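Equipment planning for door-handling mobile manipulators

Equipment planning for mobile manipulators is the process by which a laboratory, service operator or building owner decides which machines, grippers, computers and fittings to buy, in what order and against which budget. The term is used mostly for two-armed wheeled units intended for work in homes, where doors, shelves and low furniture set the limits on reach and width.

Scope of a plan

A plan normally separates capital items (base, arms, grippers, batteries) from running items (spare fingertips, software support, floor repairs). The Skeltwood scheme, drawn up by Niall Jardine, adds a third heading for simulation. Under it, trials in rendered rooms are costed before any hardware order is placed. Computing time is booked in blocks of 200 hours, and unused blocks lapse in December.

Simulated trials

Door work is the usual first test. A rendered room is given doors of differing finish and angle, and the two arms are run close to the panels and the door edges. Wall, floor and door textures are changed between runs so that the vision software does not come to depend on one colour. The gap left between two open doors is compared with the width of the base, and a model that fails on width is removed from the list at this stage.

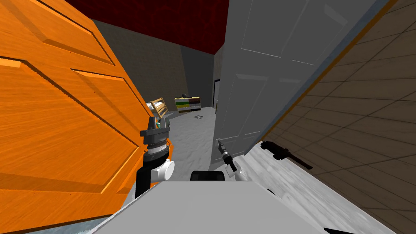
Grippers

Grippers are budgeted apart from arms, as they wear sooner and are often replaced by another make. Parallel two-finger types are the common choice for domestic trials. The main figures requested from a supplier are opening width, finger length, closing force and the price of a spare pair of fingers. In the Skeltwood tender two suppliers were compared:

Morko: 4000 per gripper, fingers sold in pairs, mounting plate included.
Zirnik: 2000 per gripper, mounting plate and cable charged at a further 242.

The Zirnik unit was cheaper after extras but had the shorter finger. Kaiwen Xu's review of the tender recommended that both be modelled and run in the same rooms before the order was split. Views from near the gripper were stored with each run, so that the part of the room hidden by the housing could be judged for each make.
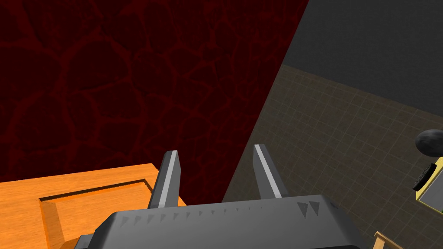 Hidden areas affect cost in a second way. Where the housing blocks too much of the view, a further camera has to be bought, mounted and calibrated, and the calibration is repeated after each change of fingers. Plans that leave this out tend to understate labour in the first year.

Order of purchase

The base and one arm are commonly bought first, with the second arm held as an option at a fixed price. Cui, a planning worksheet used in the scheme, lists the charging point and floor protection ahead of the second arm. Spare fingers are ordered with the first gripper.

See also: Mobile manipulator; Parallel gripper; Whole-life costing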